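Subject: Re: Maglaya recording kit, is it worth the money for cleaning tasks?
Date: 12 Feb 2019

On the household robots list, a member from Emach wrote:

> We are looking at the Maglaya head camera kit for recording floor and
> bathroom work. The price for us is 2,309 with the software. Has anyone
> used it for tasks where the person is low on the ground? The seller
> sends only videos of table work.
>
> Also, is the Ciletti service for labeling included or separate?

Hello,

we have rented the same kit at Osalier since October, so I can answer both questions, at least for our use. Labeling is separate. You get a trial of 1,000 clips and after that you must sign a contract with Ciletti directly. I recommend to use the trial with your most difficult clips and to keep the easy ones for later.

For low work the kit is better than I expected, but you must tilt the camera more than the manual says. We use the steep setting, and then both hands stay in view when a person wipes a tile corner with a cloth.
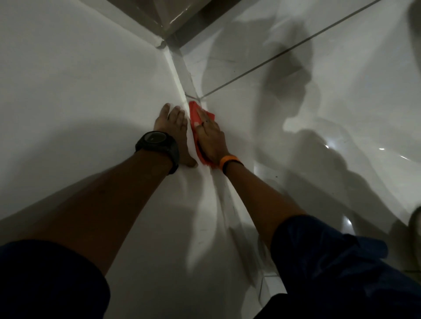 With the tilt from the manual we lost the hands in 13 of our first 21 recordings, and these clips were of no use for training our wiping policy. The seller changed nothing in the hardware for us, we only moved the bracket and did the calibration again. It takes a short time but please do it with the person already in the low position, not standing.

My other remarks, in the order of how much they cost us:

1. Shiny floors. White glazed tile gives small bright reflections, and the shadow of the person's head and shoulders falls over the work area. The automatic exposure does not like this. Set it by hand before every room.

2. Color of the cloth. A strong color is much easier for the hand and object tracking than a white or gray one. On pale tile we take red-orange. 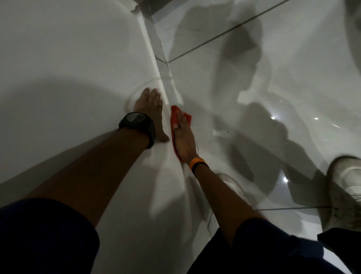 3. Watches and bands. The manual asks to remove everything from the wrists. We do not follow this. The tracker held the wrist well with a black watch on the left and a thin orange band on the right, and people work more naturally with their own things on.

4. Battery. It is fine for a morning, but the charging plug is weak. Ask for a second cable in the offer.

If your work is mostly floors, I would rent first and buy later. For 2,309 I would also ask them to include the low bracket, which is on the price list as an extra.

I can send our exposure settings if you write to me off the list.

Best regards,
from the Osalier office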